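Old telephones and where to keep them

Readers of this blog will recall that in April the household resolved to deal with the contents of the hall cupboard. The present entry concerns the mobile telephones, which had been kept in a biscuit tin together with chargers, spare keys and a guarantee for a kettle long since disposed of.

It was decided that the handsets should be set out on a cloth before anything else was done. A patterned sheet serves very well for this purpose. A bare table marks the glass, and a dark telephone is easily found again against pale ferns and orange flowers.

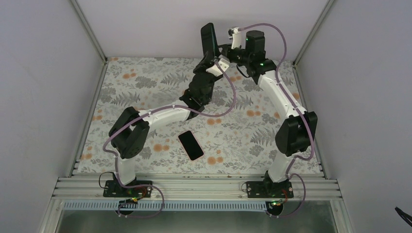
One handset laid flat on the floral sheet, a slim black slab, perhaps another or a case, held upright.

The older models were bought in Bristdale, one of them from Dretar, whose shop has since closed. Each was to be charged to 100 per cent, examined for photographs and then erased. The charging took most of an afternoon. The Carnodano charger proved unsuitable for the oldest handset, and a replacement lead had to be ordered from Pace.

One handset alone held 2,321 photographs, a great many of them of the same garden hedge. These have been copied to 2 separate drives, and the duplicates will be considered at a later date.

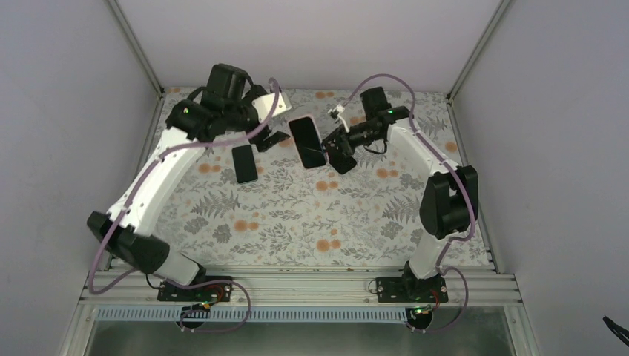 It is recommended that telephones be kept together while this work is under way, with the leads stored elsewhere. A small paper label on the back of each, giving the year of purchase and the state of the battery, prevents the same handset from being charged twice. The biscuit tin has been washed and returned to the kitchen. The spare keys remain unidentified and will be the subject of a further entry.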